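Robots, rain and a very long bus ride: my trip to the Bronotow open day

I'd been meaning to go to one of these for ages. Bronotow has the top floor of the old Delacroix building on the edge of Fleltthorpe, and they open it to the public when they feel like it, which isn't often. My cousin sent me the link, I booked a free ticket on my phone in the queue at the chemist, and then I forgot all about it until the reminder popped up the night before.

Getting there was the usual pain. The bus from Cornham goes round every village it can find, and the stop is at the bottom of the hill, so I turned up soaked with 4 minutes to spare. There's parking behind the building if you drive (I don't) and a lift, though it was being grumpy. I got a lanyard, a paper map and a biscuit. Visitor number 1343, my sticker said, so either they're more popular than I thought or they started counting from 900!

We went round in groups of 10. Ours was led by Gopinath Unnithan, who works on the software side and has the patience of a saint, because there was a boy of perhaps eight in our group who asked a question every time he breathed in. Good questions too. He wanted to know if the robots get bored.

First stop was a big arm behind a yellow fence, stacking crates. Very impressive and very loud, and I have to say I lost interest quite quickly, as it does one thing and does it all day. Next was a wheeled trolley thing that follows you about. It followed me into a pillar, or rather I walked into the pillar while looking back at it, and it stopped politely behind me.

Then we got to the part I'd come for, the desk work. I'd pictured something like a laboratory, all steel and glass, and it's an ordinary open-plan office with the pipes showing in the ceiling. Gopinath explained that they want the arms to cope with the sort of clutter people leave lying about, so the practice objects come out of the kitchen cupboard or somebody's bag. A job is typed in as a plain sentence, something like "put the sponge next to the bottle", and the arm has to work out which thing is the sponge and how to get hold of it. Squashy things are harder than hard ones, he said, and anything with a loose bit flapping off it is a proper headache. 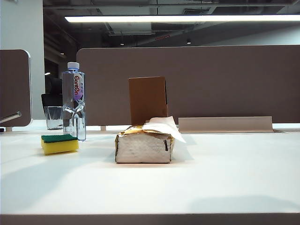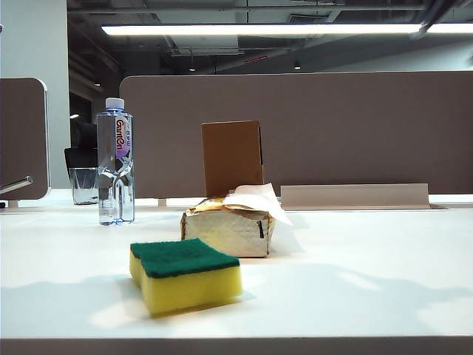 Sponge, tissues and a bottle of Ganten water on the practice desk.

I asked what was the worst thing they'd ever tried and he said a bag of grated cheese, straight away, no thinking time at all. They've also had trouble with keys, and with a woolly hat. He let two of us type in a sentence each. Mine was far too polite, with a please and a thank you in it, and he said the software copes with that fine but it made his colleague laugh.

We had a good long chat afterwards about whether any of this will be in people's houses soon. He wouldn't give me a year, and I quite respected that. My mum has bad hands and can't manage bottle tops any more, so I'd been hoping for a firmer answer, but he did say grip strength is one of the things they're working on and he wrote down the name of a charity that lends out simpler gadgets. I've rung them already and they were lovely.

The café was shut, sadly, so bring a sandwich. Toilets are on the floor below. If you've got little ones, the tour has a fair bit of standing and I'd want a snack in my pocket, but the boy in our group was having the time of his life and had to be steered out by his hood at the end.

They're planning another open day in April and the tickets go up on their website. I'm going again and taking Mum, by taxi this time.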